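**Progress report: Grasp transfer from simulation, second reporting period**
Prepared by the manipulation group, Pastcombe, for the Jemdale research fund
Covers work to the end of February

## Where the project stands

The grant pays for one question: can a grasping policy trained entirely in simulation be made less dependent on how the simulated room looks? In the first period we built the training environment and ran a baseline. In this period we generated the main data set, trained the policy on it, and ran the first full set of comparisons. Work on the real arm has started but is behind the schedule in the proposal. Details are under "Delays" below.

Spending is within budget. We are asking for one small change to how the remaining money is split between compute and equipment, set out at the end.

## Data generation

We now have 3608 accepted grasp episodes in the main set. An episode is accepted if the gripper closes on the target, lifts it clear of the work surface and still has it when the episode ends. Rejected episodes are kept in a separate store and are not used in any result reported here, though we expect to use them later for training a failure detector.

Episodes are spread across 12 room layouts. Each layout has its own wall finishes, counter material and background furniture, and the colours and textures are drawn again at the start of every episode. The target objects are simple shapes with a low polygon count. We chose to keep them simple so that any change in performance could be put down to the surroundings and not to the difficulty of the object.

The camera is mounted at the wrist, so the gripper body takes up the lower part of every view. We had planned to mask it out. Early runs showed that the policy did worse with the mask, particularly in the last part of the approach, where it seems to use the position of the fingertips against the target. The mask has been dropped.
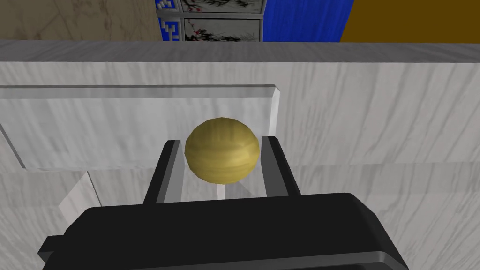 *Figure 1. Simulated wrist view, sphere held between the gripper fingers. Marble work surface with a translucent panel behind the target.*

Clear and translucent parts were added to the layouts this period. They were not in the proposal. The baseline policy from the first period had only been trained around opaque objects, and in trial scenes with a clear panel it would often stop short of the target or drift sideways along the edge of the panel. Patterned stone caused a milder form of the same trouble, with the policy following a strong vein in the surface as if it were an object edge. Both are common enough in real kitchens and labs that we thought it worth spending the time on them now.

Rendering was done with the Dristier scene package, which we extended to handle the repeated texture draws. The extension is stable and has been handed over to the software team for maintenance.

## Training and comparison

We trained 2 policies on the same episodes. The first sees the images as rendered. The second has an added consistency step: for each training state, the state is rendered again with different surroundings, and the network is penalized when its proposed grasp changes. Object position, gripper pose and camera pose are the same in both renders. Only the background, surface finish and lighting colour differ.

Both policies were then tested in simulation on layouts held out of training. The findings were:

- The consistency policy was more reliable on the held-out layouts than the plain policy. The gap was small on plain surfaces and clear on veined or strongly patterned ones.
- Both policies improved on the first-period baseline in scenes with translucent parts. Most of that gain appears to come from having such parts in the data at all, as the difference between the two policies here was slight.
- The consistency policy was slower to reach its best performance and needed close to double the render time, as expected.
- Neither policy coped well when the target and the wall behind it were near the same colour. The typical failure was a grasp placed too high, with the fingers closing on the upper part of the object and the object slipping out on the lift.

The last point is the main open problem on the simulation side. Our current thinking is that the texture draws are too generous. Because colours are chosen independently for the target and the room, near matches come up only rarely, and the policy has little chance to learn from them. We have written a sampler that raises the share of near matches and will retrain with it early in the next period.

We also looked at whether faceting on the low-polygon objects was giving the policy a cue it would not have on real ones. A short test with smooth versions of the same shapes showed no change that we could separate from run-to-run variation. We do not plan to take this further.

## Real arm

The arm is installed and calibrated, and the safety sign-off is done. The wrist camera bracket was remade once after the first version let the camera shift under fast moves. The field of view now matches the simulated camera closely enough for testing to go ahead.

No transfer results are reported this period. A handful of practice grasps were made to check the control link, but the lighting rig was not in place and the outcomes were not scored.

## Delays

The real-arm trials are running 12 weeks behind the proposal. Two things account for this. The gripper finger pads ordered from Kinoshita arrived in the wrong thickness and had to be sent back, and the work on translucent parts took modelling time that had been set aside for building the physical test counter.

The correct pads are now fitted. The counter is being built and will have swappable tops, one plain and one with a printed stone pattern, so that the simulated comparison can be repeated on the bench. We can recover part of the lost time by running the retraining and the first bench trials side by side. The end date of the grant is not affected at this stage.

## Plan for the next period

1. Retrain both policies with the near-match colour sampler.
2. Finish the test counter and lighting rig.
3. Run the plain and consistency policies on the real arm, on both counter tops, with the same set of objects.
4. Add clear panels to the bench tests once the opaque cases are scored.
5. Write up the simulation results as a technical note and send a draft to the fund for comment.

## Request

We ask for approval to move the unspent part of the travel line into compute. The consistency step costs more render time than we allowed for, and the retraining in item 1 will need to be done for both policies to keep the comparison fair. No increase in the total is sought. If the change is not approved, we would retrain only the consistency policy and compare it against the existing plain one, which would weaken the result.

A decision before retraining begins would be appreciated. The full episode log and the training settings for both policies are in the project folder, in the same layout as last period.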